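5.3 Teaching the laundry routine

This is the fun chapter! Once the Plodon can find your washer, it will reach into the drum by itself, and the first run is a real treat to watch.

Before you start, finish the wrist calibration in 5.2 and load routine 26 from the Gumeck menu.

1. Open the washer door all the way.
2. Stand the robot in front of the washer, both feet flat on the floor.
3. Press Teach and guide the left arm up until the gripper touches the rim of the door opening.
4. Hold it there until the tone sounds, then let go. (It's a lovely little chirp.)
5. Check the head camera view. You want the door opening, both feet and the right hand all showing.

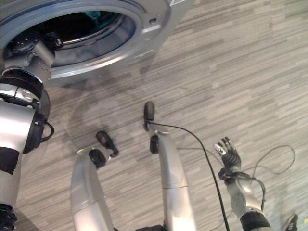 Fig. 31. Head camera view, left gripper at the door opening, right hand open.

6. Press Save.

CAUTION: Keep your fingers out of the door opening while the arm is live.

NOTE: If code 654 shows up, the rim position was not stored. Go back to step 3 and move the arm more slowly. Top loaders have their own routine, see 5.4.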